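How Do Vets Know What's Wrong When Animals Can't Talk?

Hi! I'm Dede Tetteh, and I'm a vet. The question kids ask me most is this one: how do you figure out what's wrong with a pet who can't say "my tummy hurts"?

Well, I turn into a bit of a detective. I start looking before I even touch the animal. Is she walking funny? Is her head tipped to one side? Last April a rabbit named Zikitz came in, sat down in a corner and wouldn't touch her hay. That was my first clue! Rabbits like to eat nearly all day long, so a rabbit who stops eating needs a vet fast.

Next I ask the family lots of questions. What did he eat? Did he throw up? Did he chew a sock? (You would be amazed how many dogs eat socks.)
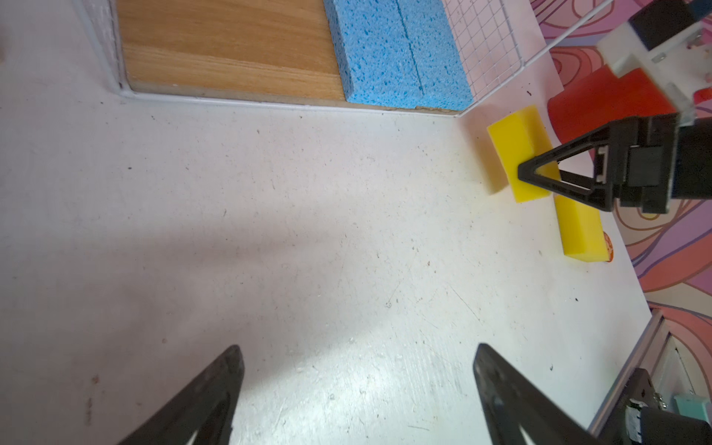

After the questions come my hands and ears. I feel the belly very gently, peek at the teeth and gums, and listen to the heart with my stethoscope. A big sleepy dog might have a heart that beats 80 times in a minute. A cat sitting on my table can easily reach 120 or more, and that can be perfectly normal for a cat.

Sometimes I still don't know, and then I do tests. A drop of blood can tell me if the kidneys are working well. An X-ray shows me bones, and once it showed me 16 pebbles inside a puppy called Vandus. He's fine now, and he's not allowed near the driveway!

You can be a detective too. If your pet is sleeping more than usual, drinking a lot or hiding, tell a grown-up. Write down what you saw and what time it happened, then bring your notes to the vet. I love getting notes. Drawings are good too.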